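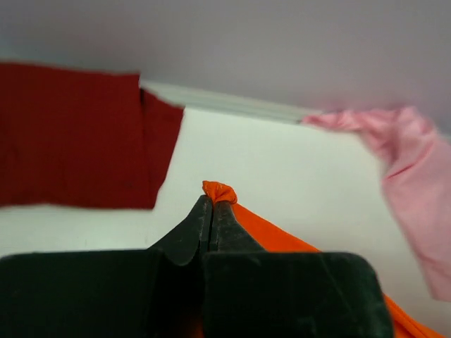 Folding and sorting help wanted, Pustunside workroom

Hi! I'm Lena Laskowska, and I run the cloth side of Nieto, a small rental business that sends out napkins, table runners and plain colored cloths for weddings, school dinners and the occasional very long birthday party. We are looking for two people to join us at the folding table from July until the end of the season, and maybe longer if we all get along.

What you would be doing

Mostly, you'd be handling cloth. It comes back from the laundry in big mixed bags, and somebody has to turn it into neat stacks by color and size. Red, pink and orange are our busiest colors in summer, and yes, you will learn to tell our dark red from our other dark red (there's a stitched mark in the hem, I'll show you). You pick up a piece, find a corner, shake it out, look it over for stains and pulled threads, fold it and put it on the right pile. A full wedding order is 400 napkins, so it helps if you find that kind of thing calming. I do - I've been at it for 11 years and I still like the moment when a stack comes out square.

Anything stained goes in the gray tub, anything torn goes to Bartosz, who does our mending and would rather get a small hole today than a big one next month. Twice a week there's packing as well: you read the order sheet, count the cloths into bags, write the label and line everything up by the door for the driver. The bags are not terribly heavy but you do lift quite a few of them.

Hours and pay

Mornings, 8:30 to 12:30, four days a week. We can talk about which four. Pay is by the hour, same rate for everybody at the table, and we go over it on the phone before you come in so you don't waste a trip. Training is paid too. Coffee is free and fairly strong.

Who we'd like to hear from

You don't need any experience! Bayu came to us from a bakery and was faster than me within a month, which I am still getting used to. What I do look for is someone who notices things, like a faint wax spot on a pink cloth, and who doesn't mind standing for a good part of the morning. We have stools, and you're welcome to swap between standing and sitting. If you're sensitive to laundry detergent, please tell me early on and we'll see what we can work out.

Getting here

Bus 37 stops at the Prirdale corner and it's a short walk from there. Bikes can come inside.

How to apply

Call the workroom in the afternoon and ask for me or for Weronika Wieczorek, or drop a note through the door with your name, your number and the mornings you can do. No resume needed, just a few lines about yourself. Please get in touch by February 25, 2018. I'll invite people in for a trial hour at the table (also paid), and you can ask Bayu and Bartosz whatever you like while I'm out of the room. Wear something comfortable and leave the bracelets at home - they catch on the hems.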